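Home | About | Our Work | Field Notes | Jobs | Contact

About Dratthorpe

Dratthorpe is a small company that works on the safety of household robots. We test machines built by other people, we write the procedures their operators follow, and when something goes wrong in a home we are usually the ones asked to find out why. We do not build robots and we do not sell them.

The company was started by Berkay Ersoy and Damian Głowacki. Berkay came from elevator maintenance, where every stoppage gets a written report and a door that fails to close is treated as seriously as one that closes on somebody. Damian wrote control software for packaging lines. They met while working on the same contract and found that they disagreed about nearly everything except how poorly faults were being recorded. The first office was a rented unit behind a tire shop. We still have the workbench from it.

There are now 47 of us. Most of the staff are test operators and technicians. The rest are engineers, two writers, and the people who keep the schedule and the accounts in order.

How we came to do this work

For the first years we took whatever came in. We checked emergency stops, measured gripping force, and wrote manuals. The company changed direction after a fault during a tidying trial, and because new clients always ask about it, we explain it on this page.

The trial was part of a project called Lilero. The task was to straighten a living room: pick up a cushion, carry it a short way, set it down against the back of a couch, and go on to the next thing. The robot had two arms and a hand on each. It had completed the task many times. On one run it picked up a cushion and would not let go. The left hand opened when told to. The right hand reported that it had opened, but the fingers stayed closed. The software believed the report and began the next move, which was to back away from the couch.

The operator saw the cushion stretch and pressed the stop. The robot stopped. Then came the part we had not planned for. With power removed, the fingers of that hand held their position, and the arm above it slowly sank under its own weight. A second operator stepped in to free the cushion by hand, and her sleeve was caught between the wrist and the forearm as the arm came down. She was not hurt. It took two people to lift the arm enough for her to pull free, and the shirt was ruined.

We wrote it up as a safety matter, although the only damage was to a shirt and a cushion cover. The report came to 6 pages. The causes were ordinary ones:

The finger position was being read from the motor and never from the finger. A small drive pin in the right hand had sheared, so the motor turned freely and the reading was correct for the motor and wrong for the hand.

The arm brake was slow to engage after a stop. It was within the maker's tolerance, but the tolerance had been written for an arm with nothing in its hand.

The operators had no instruction for what to do after a stop. They had been trained to press the button and nothing further.

The third one was our fault. We had written the procedure.

What we do now

Our work is in three parts, and most clients use all of them.

Fault trials. We run ordinary household tasks over and over in furnished rooms and log every hesitation, slip, dropped item and stop. Soft things get most of our time. A cushion sags and folds, so the robot has a poor idea of where the edges are and how tightly it is holding them. Rigid objects tend to fail in ways that are easy to spot. Fabric can stay caught in a finger joint with very little outward sign.

Incident review. When a machine does something it should not have, we collect the logs, talk to the people who were in the room, and try to repeat the fault. Interviews are done the same day where possible. We ask operators to write down what they saw before they look at the data.

Procedures and training. We write start-up, stop and recovery instructions, then have them tested by people who did not help write them. If a tester has to ask a question, the page goes back.

Couch and cushion work, from our living room trials:
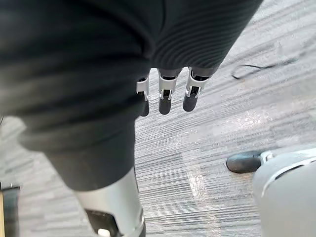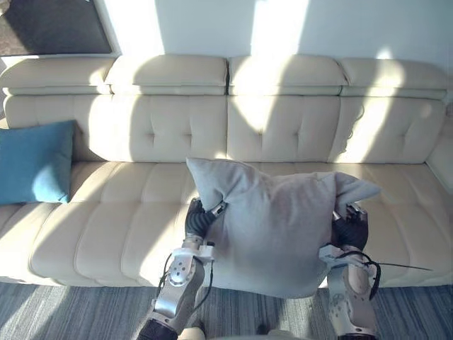
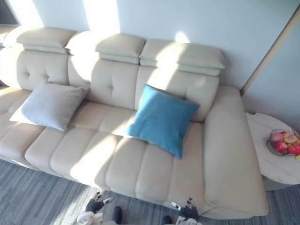 The release check was the first procedure we rewrote after Lilero, and it remains the one clients ask for most often. The robot may not move its base after setting an object down until two separate signals agree that the hand is empty. One comes from the fingers. The other has to come from something else, normally a camera or a force reading at the wrist. If they disagree, the robot holds still and calls for the operator. It is not allowed to try again without someone answering.

This makes the machine slower, and we have had complaints. In our last full series we logged 1746 release checks. The two signals disagreed in 353 of them. Most of those were false alarms, caused by poor light or by a fold of cloth being mistaken for a held object. We do not think that is a good rate and we are working to bring it down, but we have not loosened the rule in the meantime.

The other change was to the stop procedure. After a stop, no one reaches in until the arms have been watched through a full count and are known to be at rest. Loose sleeves, lanyards and bracelets come off before the shift begins. Each room has a support stand that goes under a raised arm before anyone puts a hand near the wrist. The stands are plain steel and were made for us by Mészáros, a metal shop that also does our door guards.

Floor cables have their own line on the checklist. So does the area near the robot's feet, which operators tend to forget when the hands are busy. We added both after a review at a client site in Plusau, where a machine had stepped on its own charging lead and the first person to notice was the cleaner.

What we ask of clients

We will not sign a report that leaves out a fault, however minor, and we say so in the contract. A client may disagree with our findings and have the disagreement printed beside them. Several have done this, and in one case the client was right and we issued a correction.

We also ask to speak directly with the operators. Some companies prefer that all questions go through a manager. We have turned down work on that account.

Faults found during our trials belong to the client, but the general lesson can be shared after an agreed delay with names removed. These appear in Field Notes. The notes are short and not very exciting to read. Maintenance staff seem to be the main readers, and they are good about writing in when we get something wrong.

Working here

New operators spend their first weeks on stops and recoveries before they run a task of any kind. Damian teaches the first session himself and brings the sheared pin, which is kept in a film canister in his desk. Any person in a test room can stop a trial at any time and does not have to give a reason. Stops are logged, but not counted against anyone.

If you want to report a fault with a household robot, you do not need to be a client. Use the form on the Contact page. Please include the task, what the machine was holding, and whether it had been stopped before the fault or after. Berkay reads the new reports each morning and passes them to whoever is on review.

Recent Field Notes

Reading the motor, reading the finger
Arm sag after a stop: how long to wait
Why we changed the sleeve rule
Charging leads and walking machines
False alarms in low light
Correction to our note on wrist covers

Contact | Report a Fault | Privacy | © Dratthorpe | Page updated 22 Jan 2020 | Back to top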